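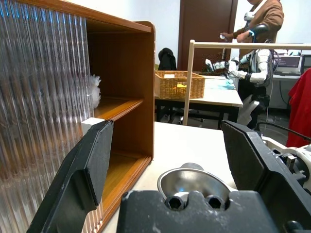 Careers > Open Positions > Data Operations

Robot Teleoperator, Day and Evening Shifts

Hurkov is hiring teleoperators for its Rikden site. You will guide robots by hand controller through ordinary household jobs, and the recordings become training examples for our learning system. Three positions are open, starting in May.

A typical task is short: open a cabinet, take an item off a shelf, put it in a basket, fold a cloth. You repeat it with the objects moved each time, then go on to the next task on the sheet. Most operators record around 305 usable examples a week once they are trained. Failed attempts are kept too, but they have to be marked as failed.

What you will do

Operate single-arm stations and humanoid robots, standing, for blocks of 50 minutes with a break after each.
Reset the table and shelves between examples according to the task sheet.
Label each recording before starting the next one.
Report loose screws, worn finger pads and camera faults to the floor lead.

What we ask for

You must be 19 or older and able to stand and move your arms for most of a shift. The rig straps to the upper body and forearms and adjusts to most sizes. No robotics background is needed. Steady hands help, and so does patience - you may do the same shelf task for two days. Experience with game controllers, sewing, lab work or assembly is worth mentioning.

Training is paid and lasts two weeks. Day shift starts at 7:30 a.m. and evening shift at 3:30 p.m. Please say which you prefer. We can't offer remote work for this role.

How to apply

Send a resume and a few lines on any hands-on work you have done to Olanrewaju Bassey, Data Operations, with job number 3118 in the subject line. Applicants we invite will come in for a one-hour trial at a station, with someone from the team beside them. Bring closed-toe shoes and tie back long hair.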